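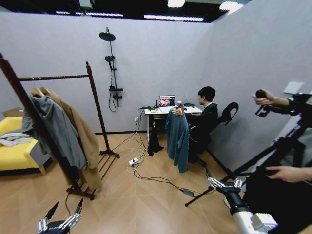

For my project I wanted to fix the one thing in our studio room that drives everybody up the wall: there's nowhere to hang stuff. The Pareo project room is small, and coats and sweaters kept ending up on the yellow sofa (I'm guilty too!), so I spent September trying to get a rack in there that people would really use.

I looked at two plans, Fuvis and Rantala. Fuvis is a plain metal rail and Rantala is all wood, with a base that stands on the floor. I picked Rantala, partly because it goes so nicely with the floor and partly because I just like wood, okay? My budget was 710 and I spent 302, so I was pretty happy about that.

The first question was which clothes go where. Long coats need the most room below the rail, so I gave them one end and left 700 mm for the hoodies and knits. Then I kept 100 mm clear at the other end so you can get a hanger on and off without a fight. 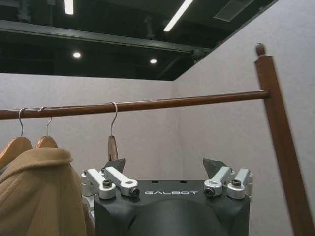
Figure 2. The camel coat on the rail, with an empty hanger next to the post side.

I'd still like to try the Hisis hangers, which are wider at the shoulders and should be kinder to heavy coats. Knits are the part I haven't solved. They stretch on a hanger, so next I want to add a shelf for folding them.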